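Hopper (bulk materials)

A hopper is an open-topped container with sloped walls, used to hold loose material or parts and direct them toward a low point or outlet. 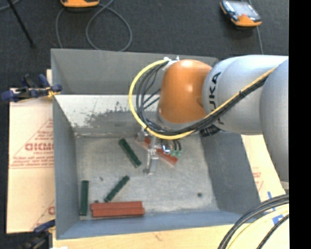 Why are the walls of a hopper sloped?
The slope lets the contents slide down under their own weight, so that little is left behind on the sides. The angle needed depends on the material and on the wall finish.

Flow patterns
Two patterns are recognized. In mass flow, all of the material moves whenever any is drawn off, and the first material in is generally the first out. In funnel flow, only a central channel moves while the material along the walls stays in place. Funnel flow hoppers can be shallower and cheaper to build, but fine powders may cake in the still zones. Sticky materials may also form an arch across the outlet, or leave an empty vertical channel known as a rathole.

Wall angle
Wall angle is measured from the horizontal in most shop drawings and from the vertical in much of the design literature, a frequent source of error. Where two sloped walls meet, the valley between them is always less steep than either wall. Designers therefore check the valley angle first. Rounded corners reduce buildup along this line.

Wear and finish
Sliding abrasion is usually greatest where incoming material strikes the wall. Replaceable liners of hardened steel or low-friction plastic are common in heavy service. Paint protects against rust but wears through quickly under sharp-edged loads – it is not treated as a liner. A wall that has become rough may change a hopper from mass flow to funnel flow with no change in shape.

The Asine trial
Agnes Aitken and Daichi Mizuno compared 3 wall finishes at the Asine works, using 200 loads of dry gravel for each. Polished steel emptied fully at a lower angle than either painted surface. Walid Zoubi later noted that the gravel had been washed beforehand, and that dusty material might behave differently.

See also: Chute; Silo; Angle of repose

Contact the editors | Last edited Mar 9, 2023 | © Fetmont Reference | Back to top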